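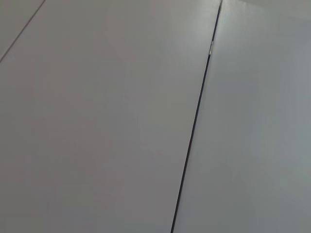
## Moltedik and Cilleck Agree to Reopen Valley Road Under Lotholm Monitoring Plan

**LOTHOLM** – Delegations from Moltedik and Cilleck have agreed to reopen the valley road between their two administrations to civilian traffic and to place it under outside monitoring for 90 days, the Lotholm Contact Office announced on Friday.

The agreement was signed at the end of a fourth round of talks in Lotholm. It covers the 28-kilometer stretch between the Moltedik bus depot and the Cilleck grain market, which has been closed to civilians since the fighting of the spring before last. Both sides will pull armed personnel back from the road and from the two bridges along it before the first vehicles are allowed through.

"The text that was signed today is short and it deals with one road," said Blažena Zeman, head of the Lotholm Contact Office. "The parties have not settled their larger dispute. They have agreed on who may use the road, at what hours, and who is called when something goes wrong."

### What the agreement covers

The road will be open from 7 a.m. to 5 p.m. for private cars, buses, ambulances, and trucks carrying food, fuel, seed, animal feed or building supplies. Military vehicles from either side are barred at all hours. Drivers will show an identity document at one checkpoint in each direction. The checkpoints will be staffed by unarmed civil officers, with monitors present whenever they are open.

Neither side may collect a toll or a transit fee. Goods may be inspected, but an inspection that lasts more than an hour must be written up and sent to the Contact Office the same day.

Ambulances are exempt from the opening hours. A dispatcher in Moltedik and a dispatcher in Cilleck will share a radio channel, and either one may clear an ambulance to cross at night. Under the current arrangement, patients from the upper villages are driven over the pass, which is often shut by snow from November.

The agreement also provides for the return of residents to the villages beside the road. Local registers list 528 households that left during the fighting and have asked to go back. Returns will begin only after the ground next to each village has been checked for mines and unexploded shells. Clearance teams will start at the Cilleck end, where the damage to houses is lighter and the water line is still in place.

### Monitoring

The monitoring team will be led by Beril Ersoy, who managed the earlier exchange of detainees between the two sides. Team members will live in Lotholm and travel to the road each morning. They will carry no weapons and have no power to detain or search anyone.

"Our job is to be on the road, write down what happens and get it to both delegations by evening," Ersoy said. "If a driver is turned back, we want the time, the place and the reason given. We have asked both sides to name one officer who answers the phone, and they have done that."

Reports of violations will go first to a joint desk made up of one representative from each delegation and one from the Contact Office. The desk has 24 hours to respond. A complaint that it cannot settle goes to the heads of delegation. A summary of all complaints and their outcomes will be published each month.

The monitoring team will have access to the road, both bridges, the two checkpoints and the strip of land on either side from which armed personnel are to withdraw. It will not have access to barracks or storage sites beyond that strip. Cilleck had asked for a wider zone. Moltedik had asked that the team be limited to the checkpoints. The final wording is close to a draft the Contact Office circulated during the second round.

### Matters not included

The agreement does not address the status of the reservoir, the return of seized vehicles, or the dispute over the election of the district council. Both delegations asked that these be left for later rounds. It also has no effect on the existing ceasefire line, and the signing statement says that use of the road by either side does not imply recognition of any claim to the land it crosses.

A proposal to restore telephone service across the line was discussed and set aside. Technical staff from both sides will meet separately to look at the condition of the cable, and their findings will be brought to the next round.

### Funding

The cost of the monitoring team, its vehicles and its radio equipment will be paid by the Kļaviņa Foundation, which also paid for the third and fourth rounds of talks. Mine clearance is funded under a separate contract. Road repairs are the responsibility of each administration on its own side, with the exception of the lower bridge, where the deck will be repaired jointly before trucks above the posted weight limit are admitted. Until then, heavy trucks will unload at the bridge and transfer their goods to smaller vehicles.

### Next steps

Armed personnel have seven days to withdraw. Monitors will then drive the full length of the road and confirm in writing that it is clear. The opening date will be announced on local radio in both towns and posted at the depot and the market at least two days ahead. Residents are asked to stay off the road until that announcement and to keep to the pavement once it opens, as the shoulders and ditches have not been checked.

Households seeking to return do not need to register again if they are already on a local list. Those who are not on a list may register at the municipal office in either town or by mail to the Contact Office.

The 90-day term may be extended if both delegations agree in writing. A fifth round of talks is planned in Lotholm before the term ends, with the reservoir as the first item on the agenda.

**Media contact:** Press Desk, Lotholm Contact Office. Interview requests for Blažena Zeman and Beril Ersoy should be sent in writing. Journalists who wish to travel on the road need a pass from the joint desk, and passes will not be issued before the opening date is announced.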